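Demonstração do dia aberto – notas e ficha de dados

Versão do documento: 2
Data da recolha: abril de 2021
Local: laboratório da Skillent
Responsável pela ficha: Octavian Oprea
Nome do conjunto: Warkico

Resumo

O Warkico reúne os episódios gravados durante o dia aberto do laboratório, em que os visitantes assistiram a uma tarefa de triagem de pequenos artigos embalados. O conjunto tem 700 episódios de teleoperação e 300 de execução autónoma. Os episódios autónomos usam a política Misau, treinada em março com gravações internas que não fazem parte desta distribuição.

A ficha destina-se a quem vai usar os dados sem ter estado na demonstração. Para a instalação do software de leitura, ver o ficheiro INSTALL na raiz do repositório.

Tarefa

Os artigos são colocados sobre o tampo de madeira clara e devem ser transferidos para cestos de plástico azuis ou amarelos. O operador recebe uma instrução escrita por episódio, em português ou em inglês, com o artigo e o cesto de destino. A disposição inicial é alterada entre episódios. Não há posições marcadas no tampo.

Um episódio termina quando o operador carrega no pedal ou quando se esgota o tempo. Nos episódios autónomos, o pedal foi accionado pelo supervisor da célula.
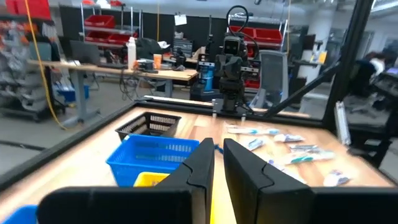 Os artigos embalados são a parte mais difícil da tarefa. O plástico deforma-se com o contacto, e a pega feita pela borda da embalagem falha mais do que a pega feita pelo corpo do artigo. Nas primeiras sessões do dia a abertura inicial dos dedos era demasiado larga e arrastava as embalagens vizinhas; o parâmetro foi corrigido antes da sessão 9. Os episódios anteriores à correcção foram mantidos e têm o campo "abertura_antiga" a verdadeiro.

Organização dos ficheiros

dados/teleop – episódios teleoperados, uma pasta por episódio
dados/auto – episódios autónomos, mesma estrutura
meta/instrucoes.csv – texto da instrução, idioma, artigo, cesto
meta/resultado.csv – êxito, falha ou interrompido
calib/ – parâmetros intrínsecos e extrínsecos das câmaras

Cada pasta de episódio contém o vídeo da câmara de pulso, o vídeo da câmara fixa, as posições das juntas e o estado das garras. Os fluxos partilham o mesmo relógio. As posições das juntas estão em radianos; a abertura da garra está normalizada entre zero e um.

Sessões com público

Os visitantes entraram em grupos e ficaram fora da célula. A explicação inicial era feita com os braços parados, seguida de episódios teleoperados e, no fim, de episódios autónomos. Quando um grupo pedia para repetir uma instrução, a repetição foi gravada como episódio novo, com o campo "repeticao" preenchido com o identificador do original.

As perguntas mais frequentes foram sobre a velocidade. Os braços trabalharam com o limite reduzido durante todo o dia, também na teleoperação – quem comparar tempos de ciclo com outras recolhas da Skillent deve ter isto em conta. 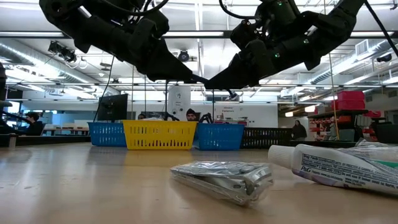

A calibração entre os dois braços foi feita antes da abertura e verificada no intervalo. A verificação mostrou um desvio no braço direito, corrigido no ficheiro calib/tarde.yaml. Os episódios da manhã devem ser lidos com calib/manha.yaml. O carregador escolhe o ficheiro certo a partir do identificador da sessão, mas scripts escritos para a versão anterior não o fazem.

Anotação

O resultado foi registado no local e revisto depois com a ferramenta Du. Em caso de desacordo prevalece a revisão. Um artigo que fica apoiado na borda do cesto conta como falha. Um artigo que entra no cesto certo depois de uma segunda tentativa conta como êxito, com o campo "tentativas" igual a 2.

Limitações conhecidas

– A iluminação é a do tecto do laboratório, sem variação deliberada.
– O fundo contém pessoas e postos de trabalho. Os rostos são desfocados na versão pública; a versão interna não tem esse tratamento.
– Os artigos são leves e de pequena dimensão. Os dados não servem para avaliar pegas de objectos pesados.
– O áudio foi removido de todos os episódios.

Alterações em relação à versão 1

Foi acrescentado o campo "abertura_antiga". Os identificadores de sessão passaram a incluir o período do dia. Foram corrigidas instruções em inglês que trocavam o cesto azul pelo amarelo.

Contacto

Erros de anotação e ficheiros em falta devem ser comunicados a Octavian Oprea pelo registo de problemas do repositório, com o identificador completo do episódio.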